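About Litside

Litside studies a plain question: which household and shop-floor chores can a machine be trusted with today, and which still need a person? The company was founded by Olaia Barroso and Abilio Segura, and it now has a staff of 30. Our clients are small manufacturers, repair shops and care homes that are thinking of buying automation and wish to hear from someone who does not sell it.

What We Do

Our work is organized around a list of 80 everyday tasks. Each one is first done by a person holding grippers, then given to a machine, and then graded on a scale of 7 steps. The lowest grade means that the machine cannot begin the task without help. The highest means that it may be left alone for a full shift. At the last review, only 6 tasks held the highest grade, and all of them involved large, rigid objects that are always found in the same place.

Small parts remain the hardest group. A screw that rolls, a thin stick that must be held at an angle, a clear box that a camera can barely tell from the table under it - these are ordinary matters for a pair of hands and serious ones for a machine. Wiping and clearing are also harder than buyers expect. A faint mark on a pale surface is easily mistaken for wood grain.
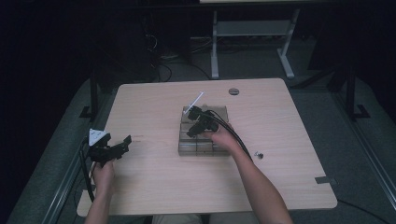
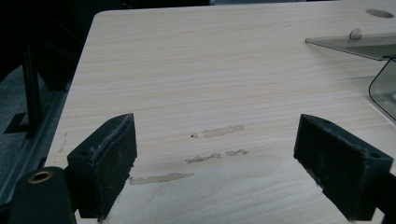
Tabletop work with hand-held grippers. First picture: the compartment box. Second picture: the gripper fingers, with marks on the wood between and beyond them.

Our Programs

The Plorkow program covers sorting, storing and light assembly. The Lumanlan program covers kitchens, laundry and general cleaning. Results from both are published in Premisis, our report for clients, which appears each May. Failed attempts are printed beside successful ones and are given the same space.

Our Position

Litside takes no payment from equipment makers. We do not expect a general household machine to be ready soon, and we advise clients to plan for single tasks - one bench, one kind of part, one person nearby. Schools and workshops that wish to propose a task for the list may write to Abilio Segura at the main office.

Page last reviewed 19/03/2024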